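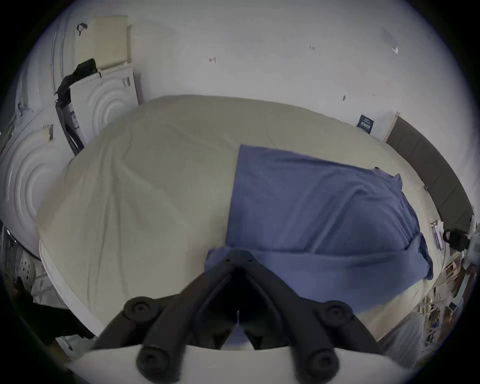 Folding on the bed is how I do every load, and it's what most of you write in about, so I've pulled the usual questions together on one page. I don't own an ironing board and the kitchen table is never clear, so the bed it is. Get the cover as smooth as you can first (a few shallow wrinkles won't hurt anybody), then lay one thing out on it. With the blue one there you can see long diagonal creases running up through the cloth, and those are what I'd go after before making a single fold. Flat hands, work outwards, no yanking!

Do I have to make the bed first?

Yep, sorry. You don't need hospital corners, but a lumpy doona under a shirt gives you a lumpy fold. I pull mine tight on the side I'm standing at and leave the far side alone.

How long should a load take?

My Wednesday load was 27 pieces last time and I was done in 31 minutes, with the radio on and one phone call in the middle. If you're quicker than that, good on you.

My shirts come out crumpled. Is it too late?

Not usually. Give it a good shake from the shoulders, lay it down and smooth it with your palms while it's still a touch warm from the dryer. If it's stone cold and badly creased, a light mist of water and ten minutes on a hanger does more than any amount of patting.

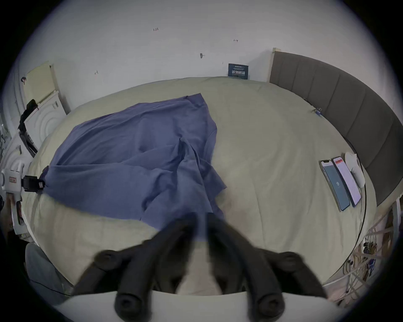
Rizwan Sandhu
Laundry columnist, Ostance Household Notes

What do I do about sleeves?

Sleeves first, always. When a top is lying in a heap like the blue-violet one on the bed, find the ends and draw them out to the sides before you touch the body. Then fold each one back in along the side seam. I used to tuck them in last and everything ended up with a fat middle.

Is it okay to leave other stuff on the bed while I fold?

I'm the wrong person to ask, there are two phones up by the headboard! Keep them up that end and you've got the rest of the bed to work on. Pens are another matter. I lost a good pillowcase to one in May.

Fold or roll?

Fold for shelves, roll for drawers and bags. My friend Beat Eberhard rolls the lot, even business shirts, and I've given up arguing about it.

How high can I stack?

I stop at 8 T-shirts or 7 jumpers. Any higher and the pile slides over when you pull one from the bottom, which you will.

Got one I haven't covered? Send it through the contact form and I'll add it when I next update the page.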